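Jan 2, 2025

Back in the Pellville room after the break. Started sorting the prop table so Dagim can do the November recount. Brown box stays at the back with the cream container on top. Foam cubes live on the pink plate for now.
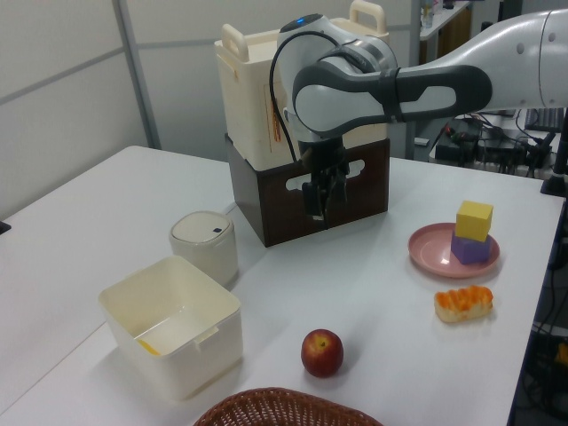 Still to do: decide whether the apple and the glazed roll go in the wicker basket or the open bin. Kuo-hua wants food kept together, which suits me. Labels start at 2119. Ask Lasden about more bins this size.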